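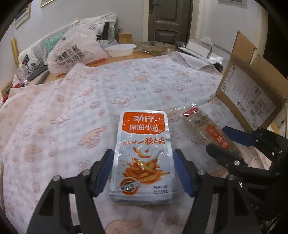

I have spent most of February with the Draketti hand-held gripper kit, the two-unit version, packing mixed snacks into a cardboard box on a dining table. What follows covers the hardware and the Onsri logging service sold with it. I paid for both.

Fingers and pads

Each unit has a pair of black linkage fingers with ribbed blue pads on the inner faces. The open linkage keeps weight down and lets you see a little of what is behind it. The pads are the best part of the kit. A 12 gram foil sachet of fish snacks is a fair test, as the sealed edges are stiff and the middle gives. Squeezed edge to edge it tends to bow, so I now go for the folded seal at the end. Long clear packets are easier if taken near one end and left to hang.

My older Gratari pair had smooth pads and dropped a good many more of these.

Working close to the box

Reaching over the side of a carton is where the camera view suffers. At close range the cardboard takes up most of the picture and the nearest part goes soft, while the door and wall behind stay readable. Onsri copes with this better than I expected. Out of 614 clips it rejected 7 for lost tracking, all of them with the camera low against the card. Folding the flaps outward helped.

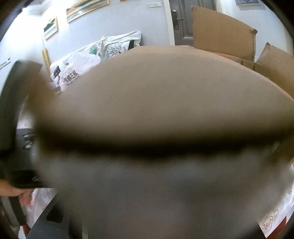
Logging service

Uploads run in batches of 300 clips. Set the batch going in the evening and it is done by breakfast. Labels can be edited afterwards, one clip at a time, and this is slow. Simin Ghorbani at Grornen sent me a script that does it in bulk, and it works on the current export format.

Complaints

The pivot pins want checking after long sessions. The manual gives no torque figure. The trigger return spring is too strong for small hands. Spare pads come only in full sets.

I am keeping the kit and have cancelled the Gratari support plan. Next job is jars.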